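Descaling intervals and hard water, part two
5/1/19

The first part covered how to read a municipal water report. This one covers what to do with the hardness number once you have it.

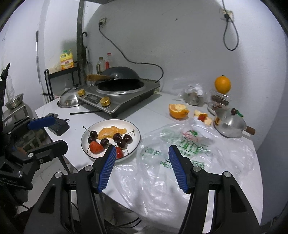 Mandlow publishes hardness once a year as a single average. The average hides a lot. Our side of town is fed by wells from October until spring and by the reservoir the rest of the year, and the well water is much harder. A kettle that stays clean all summer will grow a crust before New Year on the same schedule. I now keep two schedules and switch when the kettle tells me to.

Test strips are good enough for this. The drop-count kits are more precise, but the extra precision doesn't change the decision. Run the cold tap for a minute, fill a clean glass, dip the strip, read it at the time printed on the pack. Late readings drift upward. I lost a month of data to that before I started using a timer.

The espresso machine is a Holub with a 900 ml tank. The manual gives an interval in months, which assumes a certain number of cups. I count liters instead. The machine has no counter, so I put a cheap inline flow meter on the filler hose and write down the total on Sundays. It read 1,724 liters when I replaced the gasket last week. That figure includes rinsing and two leaks, so treat it as an upper bound.

For descaler I use plain citric acid in warm water -- not hot, since calcium citrate can come out of solution at higher temperatures and leave a deposit that is harder to remove than the original scale. Fill, run a third through, wait 12 minutes, run the rest. Then 3 full tanks of fresh water. The Fitano tablets do the same job at a higher price per dose. Check the manual before using any acid on aluminum parts.

I also tried a Mondow filter jug for one winter. Hardness at the outlet was low for the first two weeks and then climbed steadily, well ahead of the indicator on the lid. The indicator is a timer and has no idea what is in the water. If you use a jug, test the output with a strip and change the cartridge on that basis.

Part three will be the water heater, once I get the drain valve to open. It is seized -- penetrating oil has been on it since Monday.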